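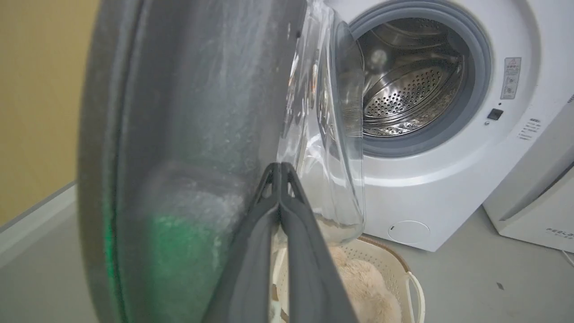
Lehre > Wahlmodul Servicerobotik > Unterlagen > Handout 2

Handout 2: Bewertung eines Nachrüstsatzes für die Wäschehandhabung (Brakard Mösli)

Unterlage zur Vorlesung, Stand Februar. Dozentin: Jussara Portela. Übungsbetreuung: Obaidul Jayasinghe.

1. Gegenstand

Der Hersteller Brakard vertreibt unter dem Namen Mösli einen Satz aus Zweifingergreifer, Handgelenkkamera und Steuerungssoftware. Er wird an einen vorhandenen Arm montiert. Der Arm selbst ist nicht Teil der Lieferung. Laut Datenblatt deckt der Satz das Be- und Entladen von Frontladern ab; Sortieren und Falten sind ausgenommen. Das Softwarepaket Alaleo (Griffplanung, Kalibrierung, Protokollierung) wird getrennt lizenziert.

Preis des Grundpakets: 1.918 Euro. Lizenz Alaleo: 483 Euro pro Jahr. Beide Angaben ohne Versand und ohne Adapterflansch.

2. Begriffe

Greiffenster: Menge der Posen, in denen beide Finger das Textil erreichen, ohne dass Greiferkörper oder Unterarm den Türring, die Dichtung oder das Türglas berühren.

Schleppteil: Textilabschnitt, der nach dem Schließen der Finger nicht gehalten wird und bei der Bewegung nachläuft. Das Schleppteil ist in der Planung als Hindernis zu führen.

Restteil: Wäschestück, das nach gemeldetem Abschluss des Entladens in der Trommel verbleibt.

3. Geometrie am Frontlader

Die Trommelöffnung begrenzt die Zustellung auf einen Kegel um die Trommelachse. Die geöffnete Tür schränkt zusätzlich eine Seite ein. Ein Korb direkt vor der Maschine verkürzt den Weg des Schleppteils, liegt aber im Schwenkbereich des Unterarms, sobald der Greifer tief in die Trommel fährt. Alaleo verlangt deshalb drei getrennt eingemessene Körper: Türring, Türglas, Korbrand. Die Einmessung des Glases erfolgt über den Rand und nicht über die Fläche. Am gewölbten Glas liefert die Kamera bei Gegenlicht unbrauchbare Tiefenwerte.

Die gelochte Rückwand der Trommel ist als Referenz nur bedingt geeignet. Das Lochbild ist periodisch, der Merkmalsabgleich kann um eine Teilung springen. Portela empfiehlt die Lippe der Dichtung als Bezug, mit der bekannten Einschränkung, dass sie nachgibt.

4. Ablauf der Bewertung

a) Kalibrierung der Kamera zum Greifer, Ablage des Protokolls.
b) Einmessen der drei Körper nach Abschnitt 3.
c) Beladen mit dem Prüfsatz aus dem Schrank der Übung, je Lauf in derselben Reihenfolge.
d) Entladen bis zur Abschlussmeldung der Software.
e) Sichtkontrolle der Trommel und der Dichtungsfalte auf Restteile.
f) Reinigung der Fingerflächen, erst danach nächster Lauf.

Zu f): Flusen auf den Fingerflächen verändern die Reibung. Läufe ohne dokumentierte Reinigung gehen nicht in die Auswertung ein.

5. Befund aus der Vorerprobung

Die Vorerprobung bei Palladside umfasste über 900 Griffe. Einzelne flache Textilien (Handtuch, Kissenbezug) wurden zuverlässig aufgenommen. Bei hochflorigen Stücken schließt der Greifer häufig nur auf dem Flor. Der Kraftsensor meldet Kontakt, das Stück rutscht beim Anheben ab. Die Software wertet dies als erfolgreichen Griff, bis die Ablage fehlschlägt. Jayasinghe hat dafür eine Abfrage der Fingerstellung nach dem Anheben ergänzt; das Skript liegt im Kursordner.

Restteile traten überwiegend in der unteren Dichtungsfalte auf. Der Bereich liegt außerhalb des voreingestellten Greiffensters und muss von Hand freigegeben werden.

Die Dokumentation ist in der Installation vollständig, bei den Fehlercodes lückenhaft. Der Schnellwechsel der Finger ist mechanisch sauber gelöst. Nicht geprüft wurden Dauerbetrieb und Verhalten nach Netzausfall.

6. Aufgabe bis zur nächsten Übung

Skizzieren Sie das Greiffenster für einen Türanschlag links und einen Türanschlag rechts bei gleicher Armposition. Geben Sie an, welche Korbposition jeweils zulässig ist. Formulieren Sie ein Abbruchkriterium für den Griff auf Flor, das ohne Kamerabild auskommt. Umfang: eine Seite, Abgabe als PDF.

2 Kommentare | 0-mal geteilt

Weitere Unterlagen
Handout 1: Kinematische Grundlagen mobiler Arme
Handout 3: Kraftregelung beim Greifen biegeschlaffer Teile
Übungsblatt: Hand-Auge-Kalibrierung
Vorlage Prüfprotokoll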